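Single-door fridge: gasket cleaning, freezer box frost, and where the water goes

Forum > Kitchen appliances > Refrigeration > Maintenance

tallowmere
Original poster

I have a compact single-door unit, sold under the Virance name, maroon gloss outside. It has the internal freezer box at the top, two glass shelves under that, and a crisper. Manual defrost. The compartment is holding warmer than it used to. I put a thermometer in a glass of water on the upper shelf overnight and it read 46 F in the morning with the dial at 3. A year back the same test at the same setting gave 39.

Before I order a thermostat I would like to rule out the door seal. Questions:

1. Is a dirty gasket enough to account for 7 degrees?
2. What do you clean it with that does not dry out the rubber?
3. Does the gasket on these pull out of a channel, or is it screwed under the liner?

I emptied the thing, apart from the ice.

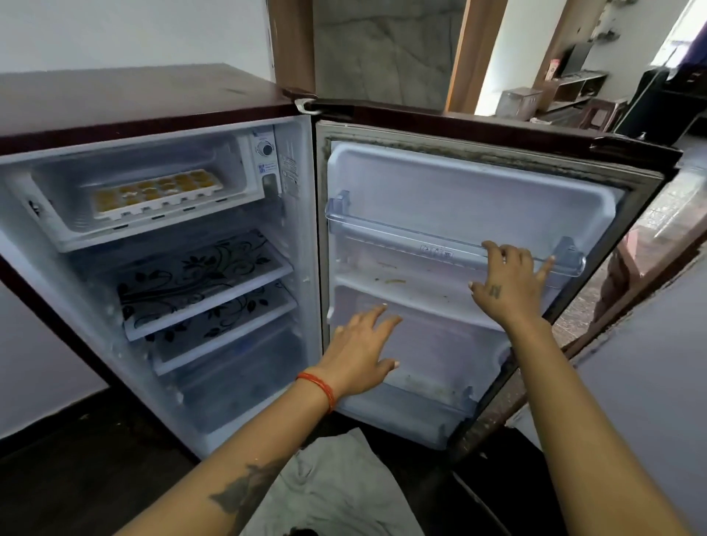 Dial position is the other thing I am unsure of. The manual says 2 for normal use and 3 for summer, and it has been on 3 since January with no change I can measure. The gasket is worst along the top run, and the door liner under the top rail has crumbs and stains that I have not dealt with yet. There is a little frost on the interior walls and a few droplets at the edges. I make juice cubes, the yellow-orange ones in the tray, and those freeze solid, so the cold side is doing something.

kestrel_59

Start with the paper test. Close the door on a strip of printer paper, pull it out slowly, repeat every few inches on all four sides. You want even drag. If it slides free along the top, you have your answer.

On 1: yes, it can. Grit on the sealing face holds the lip off the cabinet. Warm air goes in and the moisture ends up as frost on the freezer box, which then insulates the evaporator.

On 2: warm water, a few drops of dish soap, soft toothbrush. Rinse with a damp cloth and dry it fully, including inside the folds. No bleach on the rubber.

mopboard

Disagree on bleach. A weak solution, wiped on and rinsed off within a minute, has never hurt a gasket of mine. Soap will not shift black mold out of the folds. If those dark stains are mold, you will be back at it in a month.

kestrel_59

If they are mold. Could be ordinary food grease with dust in it. Soap first, then see what is left. White vinegar at half strength is the next step up. I have replaced two gaskets that went stiff and cracked at the corners, and both had been bleached regularly.

mopboard

Two gaskets is not much of a sample. How old were they?

kestrel_59

Nine years and eleven years.

mopboard

Then they were due anyway.

Ilse Vogler

Regarding question 3. On most small units of this type the gasket has a dart that presses into a groove around the liner. Lift a lower corner and look. If you see a barbed rib, it pulls out by hand. If you see screw heads, the same screws usually hold the liner to the door, and you should loosen them one side at a time so the door does not twist.

If you do pull it, wash it flat in the bathtub. Refit the corners first, then the middle of each side, then fill in between. If it comes out wavy, use a hair dryer on low, held well back, and close the door on it for a few hours.

Look at the hinge as well. A door that has dropped slightly will leave a gap at the top on the handle side, and cleaning will not fix that.

studs_and_joists

I would not trust one thermometer reading. Glass of water is the right method, but the upper shelf sits directly under the freezer box and is normally the coldest spot in the cabinet. If you are reading 46 there, the crisper is probably worse. Take both.

Also, check where the sensing tube for the thermostat runs. On my Nenis it is clipped to the underside of the freezer box. The clip came loose, the tube hung in the air, and the cabinet temperature was all over the place. Pushed it back and it was fine.

tallowmere
Original poster

Did the paper test. Good drag on the hinge side and bottom. Top run is poor for most of its length, nearly zero in one stretch. Handle side is fine.

Lifted a lower corner: barbed rib, no screws. I have not pulled it yet.

Crisper reads 48.

kestrel_59

Top run only, handle side fine, so I doubt it is the hinge. Clean it in place and repeat the test before you pull anything. Wipe the cabinet face where the seal lands, too. People skip that.

drawerfront

Take the shelves and the crisper to the sink while you are in there. Let the glass come to room temperature before it goes in hot water. I cracked a shelf out of a Kuhlmann that way and the replacement was 31 dollars plus shipping. With a printed pattern like yours, stay away from scouring pads. I don't know whether the print is on the top face or underneath, and you don't want to find out.

Baking soda paste works on a cloudy crisper if the cloudiness is residue. If it is fine scratching, leave it.

mopboard

And lift out the door bin at the bottom. Soak it, don't wipe it. Debris in the corners never comes out with a cloth.

tallowmere
Original poster

Update. Soap and toothbrush, two passes, then vinegar on the top run. Most of the dark material came off with soap. A faint stain is left in the inner fold, which I am going to leave alone. Full defrost overnight with the door open and towels down. Crumbs out of the liner, bin and rail washed in the sink.

Paper test now shows drag on the whole top run, still lighter than the other sides. After 24 hours at setting 3: upper shelf 40, crisper 42.

I will see what it does at 2 before ordering anything. Does anyone have a source for the gasket if the top run loosens again? Studico lists one for this size, but the page gives outside dimensions only and no profile drawing.

Ilse Vogler

Do not order on outside dimensions. Measure dart to dart, in the groove, and photograph the cut profile from the end. Email both to the seller and ask them to confirm in writing. The barb width varies between batches of the same model.

You also changed two things at once, the seal and the frost, so you do not know which one gave you the six degrees. If the top run is still light, put a thin smear of petroleum jelly on that face and test again in a week.

mopboard

Petroleum jelly collects dust. Silicone grease.

Ilse Vogler

Food-grade silicone grease is fine too.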